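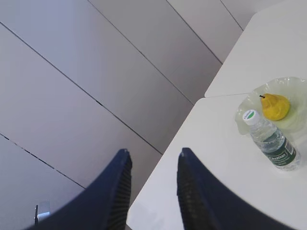
The club met in the old sewing room at Tennant because the robotics room had been given to the debate team for the winter. There were two outlets that worked. The girl who ran the arm had taped an index card over the others so people would quit trying them.

She was a junior and had the controls because she was the only one who had stayed past five o'clock every day in the fall. The freshman had the laptop. He typed in what happened after each run, using the words the coach had given them: pick, miss, slip, drop. He was not supposed to add anything else, but there was a notes column and he used it.

"Fruit," she said. "Run 42."

"Ready."

The task was the one from the Driston regional. Pick up the fruit, set it down on the other side of the plate, pick up the bottle, set it down anywhere that was still table. A team got two attempts. Last year the school had used an apple for practice and then the judges had put out a pear, and the fingers had closed on the narrow end and the pear had squirted across the table and onto a judge's shoe. The coach still talked about it. This year they practiced with a pear.

She brought the arm down. She had a habit of holding her breath, and she noticed it and let the breath go. The fingers came over the fruit and closed. The motor made its small climbing noise.

"Lift," said the freshman.

"I know."

The pear came up an inch and turned. It hung by the thick end, then it didn't. It hit the plate and rocked.

"Slip or drop?" he asked.

"What's the difference?"

He looked at the sheet. "Slip is under two inches."

"Then slip."

He typed it. In the notes column he wrote, turned left before it fell. He had been writing that for a week. He had not mentioned it to her, since she was a junior and he figured she could see it for herself.

The coach put his head in at four-thirty to say the bus for Driston would leave at 7 and that anybody not on it could explain it to their own parents. He asked how the fruit was going. She said fine. He looked at the pear, which had a soft place on one side by now, and said he would bring another one, and went away down the hall.

They did the bottle next. The bottle was easy. She set it down where she wanted it.

"Pick," the freshman said, typing. Then he said, "It always goes left."

"What does?"

"The pear. When it slips. It's in the notes."

She came around the table and read the screen over his shoulder. He scrolled up for her. Left, left, left, left again. There was one right, and next to that one he had written, she bumped the table.

"Why didn't you say so?"

"You didn't ask for the notes."

She thought about being angry and decided there wasn't time. She went back and looked at the fingers, first from the side and then with her chin on the table. The left pad sat a little lower than the right one. It was hardly anything. She pushed at it with her thumb and it moved.

"It's loose," she said. "Get the small driver."

He got it out of the coffee can. She backed out the screw and set the pad even with the other one and tightened it again. Her hand smelled like pear. Out in the parking lot someone was running a car to warm it up, and the debate team was going by in the hall, arguing about who had lost the timer.

"Run 43?" he asked.

"No, call it one. Start a new sheet."

He started a new sheet. He put the date at the top, Sunday, February 25, 2018, and saw that there was still a notes column, and left it in.

She brought the arm down over the pear. The fingers closed.

"Tell me which way it goes," she said.

He leaned in to watch.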